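Home | Projects | Join a Study | Staff

Call for Participants: Teaching by Hand

The Galtico project invites adults to take part in sessions in which a task is shown to a robot by means of a hand-held gripper. Tabletop work with a power strip and its plug forms part of the program.

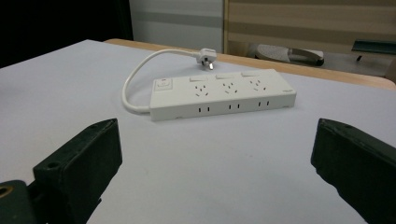 Bulletin No. 6

Each participant attends 2 sessions of up to 6 hours. No technical training is required – full instruction is given on the first visit.

The strip is placed at varying angles on the white work surface, and participants are asked to keep the fingers open on approach.
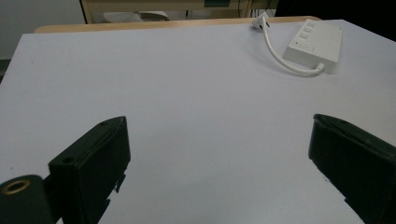 How to Apply

Write to Deolinda Carvalho, Room 3057, by the last Tuesday in May.

Filed under: Paid Studies, Robotics

Contact | © Galtico | Back to top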